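From: Szymon Sobczak
To: local history list
Subject: Re: Siddiqui lunchroom, opening year and the icehouse ledger

Tamara Dinu wrote:
> The 1911 directory has the Siddiqui lunchroom on the east side of
> Flomenen Street, but the church cookbook puts it there "before the
> flood," so 1908 at the latest. Does anyone have a source for the
> earlier year? Also, did they make their own ice cream or buy it in?
> The cookbook only says it was sold by the dish.

Tamara,

The earlier year holds up. The county license book has an entry for a "lunch room and confectionery" under the Siddiqui name in January 1907, page 106. The fee was 3 dollars. The street is given but no number, and the side of the street is not stated. I would not rely on the 1911 directory for the side either. It lists the barber next door on both sides in the same edition.

On the ice cream, I went through the icehouse ledger again. The lunchroom account starts in May 1907 and runs through September 1912, with a gap for most of 1910. Total ice delivered in the 1908 season was 2693 pounds. In 1909 it was 3345 pounds. The ledger also records rock salt on the same account from June 1908 on. Salt in that quantity points to a hand freezer on the premises. Before June 1908 there is no salt, so they may have bought the ice cream in during the first season. I have not found a supplier.

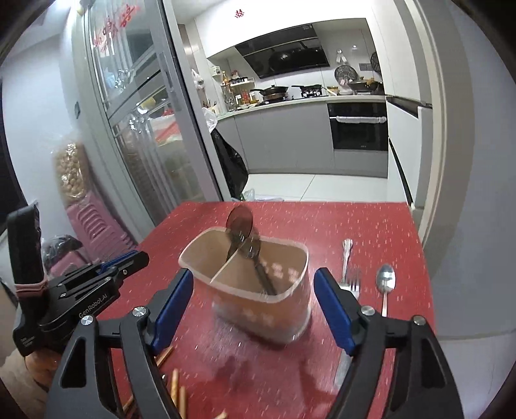

The gap in 1910 is a problem. Two leaves are missing from the ledger, and the stubs are still in the binding. Garba Danladi thought the account had moved to the Evar dairy for that year, which would fit, but the dairy's books for 1910 list customers by route and stop only. Stop 14 on the north route is the best candidate. I can't match it to an address without the route map.

Two corrections to the list I posted earlier:

The Tarkatico Hotel dining room opened to the public in 1909. I had 1906, which is the year of the building permit.

The menu card filed under the lunchroom belongs to the hotel. The prices match the hotel's newspaper notice line for line, including the oyster stew.

Kayode Ajayi has the microfilm of the newspaper through 1913. If anyone is going through it, the notices for eating places are usually on page 4, bottom right, and they change with the season. Please note the page and column when you post a find.

I can send my transcription of the ledger account as a text file. Spelling is as in the original.

Szymon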